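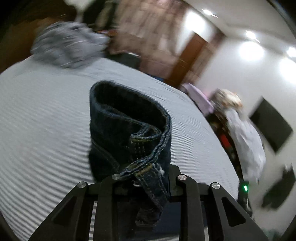 The Skekach work jean is our heaviest denim trouser, and we have sold it in the shop since the first year of Layug. It is made for people who kneel, lift, carry and sit on rough ground, and who do not want to buy new trousers every season. The color is a deep navy that becomes lighter first on the raised edges, and a worn pair shows this well, with the paler blue along the folds and the waistband. The belt loops are stitched along both long edges, and the top of the loop is crossed with golden-tan thread. After long use you may find a little fraying of white threads beside a loop. It is a matter of the surface and the loop can still carry a belt, but please read the part about repair below.

Fabric

The denim is woven for us by Turkano. It is all cotton, without stretch. New, it feels stiff, and many customers write to us in the first week that they have chosen a wrong size. Please wear the jeans for several days at home before you decide. The waist gives a little and the legs become softer at the knee. The length does not grow, so if the leg is short on the first day it will stay short.

We wash the cloth one time before cutting. You can expect a small shrinkage in the first home wash, and our size table is already made with this in mind.

Sizes and fit

The fit is straight, with a medium rise. The waist is measured flat, with the button closed, and then doubled. If you are between two sizes, we advise the bigger one for work and the smaller one for daily wear. Savita Mittal answers the letters about sizes, and it helps her very much if you send the measure of trousers you already own and like, and not only your body measure.

We keep 11 waist sizes. The inside leg comes in one long length, and we can shorten it before sending, with the same thread as on the original hem. Shortened jeans cannot be exchanged.

Washing

Turn the jeans inside out and close the button. Wash in cold water with dark clothes only. The dye will come off in the first washes, and also on light chairs and on the inside of a pale bag, so be careful when the jeans are new. Dry them on a line by the waistband, in shade. We do not recommend the dryer. A fold that stays too long in the same place will make a pale line, and this line can not be removed later.

Repair

Bring or send the jeans to us with the pockets empty and the cloth clean. Pallavi Lodhi makes the repairs in our room behind the shop. Loops, hems and open seams are free for the first owner. Patches at the knee or the seat are paid by the piece, and we write to you with the price before we begin. Loose threads should be cut with small scissors, never pulled.

In April we changed to a stronger thread from Grerkari for all repairs. Its tone is a little more yellow than the old one, and on older pairs you may notice the difference.

Ordering

Article number: 1328
Price: 79 dollars, shortening included
Minimum for workshops and schools: none, but from 400 pairs please ask us for a delivery plan

Exchanges are accepted for unworn jeans with the paper label still on. Trying them at home, as we advise above, is not counted as wearing, if they have not been washed.

Last updated: May 23, 2021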